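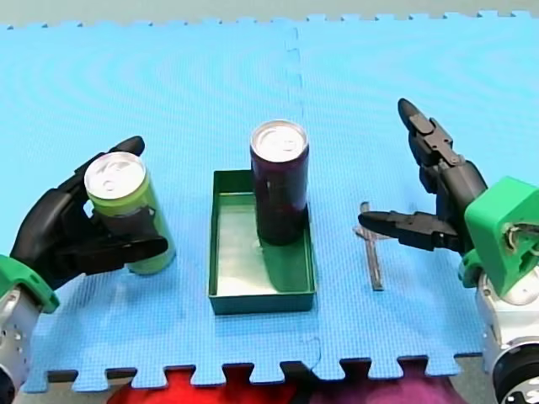 Two-arm bench at Aldale: the left hand holds a green can, with a second can standing in the tray.

Timska compares hands for can handling

Timska has finished the first round of a comparison between two gripper controllers, Plamis and Kassa, at its Aldale lab. The work uses a pair of arms set face to face over a foam mat, with a shallow tray between them and aluminum drink cans as the test objects.

Each controller ran the same pick-and-place routine, 193 trials in all. A trial counts as failed if the can tips, slips or is dented by the fingers. Plamis logged 9 failures and Kassa logged 27, most of them at release - the point where the fingers open and can drag the rim.

Grip force was held at the same limit for both controllers, and the fingers were recalibrated every six trials. Camera placement did not change during the round.

A second round will repeat the routine with a lower force limit and a revised opening sequence for Kassa. Trial logs from the first round, which began in October, are available from the lab on request.

Last updated: January 14, 2021

Contact | © 2021 Timska | Back to top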